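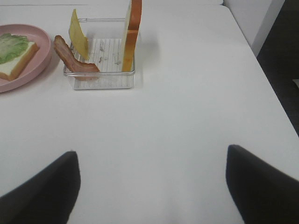

Packed lunch board > Sandwiches > What order do you build yours in?

crumbside
Posts: 138

Starting this because my sandwiches keep going limp by noon and I want to know if it's the order or the bread. At the moment I do bread, lettuce, bacon, then whatever else, then the top slice. White sandwich bread, the ordinary kind. I set everything out on the table first so I'm not opening the fridge with greasy hands.

Made at 6:30, eaten at noon. By then the bottom slice is damp in the middle and the bacon has gone chewy. Lettuce is fine. I do not toast. I know somebody is going to say toast.

pantrydoor9
Posts: 4000

Toast.

Lettuce on the bottom is right, so keep doing that. It works as a barrier as long as it covers the slice. One big ruffled leaf is better than several torn ones because there are fewer gaps. Is the leaf dry when it goes on? If you rinse it that morning and shake it over the sink, it's still holding water in the folds, and that goes into the bread.

crumbside

I rinse it and pat it with a paper towel. One towel, both sides. Could be that.

lowshelf
Posts: 20

I don't agree about lettuce on the bottom. Mayo first, edge to edge, then the lettuce. The fat keeps the water out. Bare bread against a leaf will always get damp no matter how well you dry it. Butter does the same if you don't like mayo.

pantrydoor9

Mayo makes it worse in my experience. It's fine for an hour. After that the bread goes slick and the leaf slides off when you bite. Butter I would accept.

lowshelf

Then you're using too much. Thin layer, use the back of a spoon.

tallmug
Posts: 511

The bacon is a separate problem from the bread. If it goes in warm it steams everything and it will be chewy by lunch whatever you do. I cook mine the night before in the oven, flat on a rack, let it cool all the way and put it in the fridge uncovered for a bit before the lid goes on. In the morning it goes in cold. It won't be crisp like at breakfast but it holds up.

What are you keeping the fillings in? I had them in a deep tub for years and the bottom pieces were always sitting in grease. Changed to a shallow clear tray with a paper towel in it and that sorted it out. Mine's a Davden, came in a pack of 2 from the discount store. Any shallow one would do.

crumbside

Bacon has been going in warm. I cook it while the coffee is on. So that's probably half of it right there.

I'll try the night before.

northburner
Posts: 67

Second vote for cold bacon. I would also say don't lay the strips so they hang out past the crust. It looks nice but the ends pull the whole strip out on the first bite. Cut them in half and lay them side by side.

On bread, I switched from the Astden soft white to the Shirima one and it made more difference than anything I did with the order. The slice is a little thicker and the crust is firmer. Costs more, though, and the loaf is shorter, so I run out by Thursday.

lowshelf

Shirima goes stale fast if you don't freeze it. I freeze the whole loaf and build on frozen slices. By lunch they have thawed.

pantrydoor9

Frozen slices put more water in there as they thaw. That seems backwards if the complaint is damp bread.

lowshelf

I've done it for years with no damp bread. It was in the loaf to begin with, it isn't extra.

tallmug

I tried it both ways after an old thread on here and couldn't tell the difference. The frozen one kept the fillings cooler, which I liked. Up to you.

One question for crumbside, do you build it on the cutting board or a plate? If the board is still damp from washing, the bottom slice picks that up before you even start.

crumbside

On a plate. It has a raised rim, so it's a pain to cut on, and I slide the sandwich over to the board for that. The plate is dry.

northburner

You could skip the cut until lunch. An open edge dries out and the fillings shift. I wrap mine whole in wax paper, then it goes in the box. Plastic wrap holds the wet in. I have a Temus box with a vent in the lid and leave the vent open.

crumbside

OK, so for next week: bacon cooked the night before, leaf washed the night before too and left on a towel, thin butter on the bottom slice, no cutting. Same bread for now so I know what changed it.

pantrydoor9

Put the butter on both slices.

crumbside

Back again. Did four days of it. Bottom slice was dry every day except Tuesday, when I was in a hurry and rinsed the leaf that morning. Bacon was still a bit chewy but a lot better. Butter on both slices was too much for me, so I went back to just the bottom.

Getting the Shirima loaf this weekend to see.

lowshelf

Try the mayo one day. Thin.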